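Clear plastic racks: a thread from someone who is not convinced

Everyone is buying these see-through racks and telling me they make a kitchen look bigger. I have doubts. Clear rack, white table, set toward the back, which is where the people selling them always say to put it. 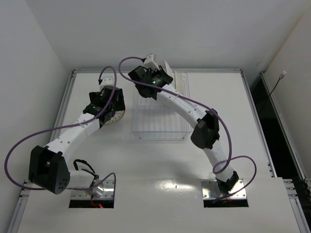
Keisha Ostrowski: You've hated every rack you ever owned. Maybe the rack isn't the problem? Mine's been great since June and I don't even notice it anymore.

Keisha, I'll give you part of that. I did hate the bamboo one. The bamboo one grew something.

But "I don't even notice it anymore" is the thing I want to talk about, so thank you for handing it to me.

The pitch for a clear rack is that you won't see it. Fine. But I'm going to put plates on it. I'll see the plates. What I've bought is a way to make my plates look like they're hovering over the counter.

Mine is a Hotura. Paid 22 dollars at Zestville, marked down from a price I don't believe it ever sold for.

The listing had 1,216 reviews when I bought it. I read way too many of them. A good half were written by people who'd owned the rack for one afternoon. "Just arrived, looks amazing." Of course it looks amazing, you haven't used it.

I want a review from somebody who's had three roommates and a head cold with this thing in the kitchen.

First complaint. Hard water. We have it. On steel I wipe the spots off when company's coming. On clear plastic the spots ARE the rack. By the second week it was a white rack with a couple of clear patches.

Vinegar does take it off, yes. Before anyone tells me. I used half vinegar and half warm water, let it sit, rinsed it. Worked fine. Then I did dishes that night and by the weekend I was back where I started.

So the invisible rack has to be washed more than the dishes do. I'm not saying don't buy one. I'm saying put that in the listing.

Second complaint, size. Listing said 16 inches long. I measured 17 across the feet. An inch doesn't sound like anything, but I have a very specific gap between the stove and the wall and I'd been feeling smart about it.

I wrote to Hotura about the inch. They wrote back and said measurements are taken "at the body." I've never once had to fit only the body of something on a counter.

It lives on the table now. Everything that doesn't fit ends up on the table. I think half of all kitchen organizing is things moving to the table and staying there.

Amos Esposito sent me a message (he doesn't like posting) to say you can put a clear rack inside a cabinet and use it as a second shelf, and then the spots don't matter because you never look at it.

Amos, if I never look at it, why am I paying extra for clear? The coated wire one next to it was cheaper.

He hasn't answered that one.

Okay, the cabinet idea though. I tried it. I'm fair, whatever Keisha says.

Bowls under, small plates on top. You do get more in. You also have to lift the plates down every time you want a bowl from the back, and I want a bowl from the back more than I'd realized. Lasted four days.

What did work: mugs. One layer of mugs below, one layer above, handles facing out. I've got no complaint about mugs. I looked for one.

Third complaint, and this is more of a suspicion. The rods. Plastic rods where there'd normally be metal wire. I loaded mine with the heavy skillet lid and two dinner plates and watched the middle rod bow. It didn't break. It came back when I took the lid off. I still don't love it.

I asked the store what weight it's rated for and the guy turned the box over, read the whole back, turned it over again and said "dishes."

Somebody's asking in the replies whether I mean the tall one or the flat one. Flat. The tall one tips if you only load one side. A neighbor had the tall one and now she has fewer glasses.

And someone else wants to know if clear is at least easier to keep clean, since you can see the dirt. I've heard this a lot. I can see the dirt on my windows too and they aren't any cleaner for it.

Small thing I'd like on record. The corners. Every place where two rods meet there's a little pocket, and that's where the rice goes. Metal racks have this too, but a toothbrush gets in there. On mine the pocket's too tight for the toothbrush. I've been using a wooden skewer. This is how I spend my time now.

Where do you all put the rack when you're cooking? Serious question. The photos in the ads always have it pushed to the back in the middle, so there's open table in front of it. I tried it like that and it does free up the front edge. But then I'm reaching over whatever I'm chopping to get a plate.

I've moved it to the left side, I'm right-handed. Better. Wouldn't call it solved.

Keisha wants it known that hers sits back center and she has "normal arms."

Noted.

My cousin Asia has the full set. Rack, matching caddy, a clear thing for sponges, a clear thing for the clear lids. I was over there Sunday and I'll admit it looked nice. Then I asked where the dish soap was and she couldn't find it either. It was in a clear bottle.

Her dog Obi had one of the rack's feet under the couch. So the feet come off. Another thing that isn't in the listing.

I checked mine and yes, they pull right off. Little soft caps. Two of the four were already loose. I put a dot of glue in each. If you've got one of these, go check yours before you set glasses on it.

People keep telling me about drying mats as if I've never heard of a mat. I have a mat. It smells like a mat.

Others are saying just dry the dishes with a towel and put them away. I was raised that way and I know it's correct. I'm not doing it.

Here's where I've ended up, for whoever's still reading at this point.

If your water's soft and you've got mugs, go ahead, get the clear one. Keep it in a cabinet or at the back of a white table where it'll disappear the way they promise. Measure across the feet. Glue the feet.

If your water's like mine, get the coated wire one. It'll rust at one corner in a couple of years and you'll know exactly what you're looking at.

I've used mine for about four months, so that's the experience talking here. I'd trust that over an afternoon but I wouldn't call it long.

Somebody just sent me a link to a frosted version. "Hides water spots." So it's a clear rack you can't see through, and it costs more than mine did.

I've got it open in another tab. Don't say anything, Keisha.

Amos finally answered, by the way. He says he bought clear because the store was out of white.

Adding one more because three of you asked: yes, I tried the dishwasher. Top rack, no heated dry. It came out fine, slightly cloudier if I'm being picky, and it took up so much of the top rack that I had to wash the glasses by hand. And then I had nowhere to put the glasses, because the rack was in the dishwasher.

Muting this for tonight, I still have the rice to get out of the corners.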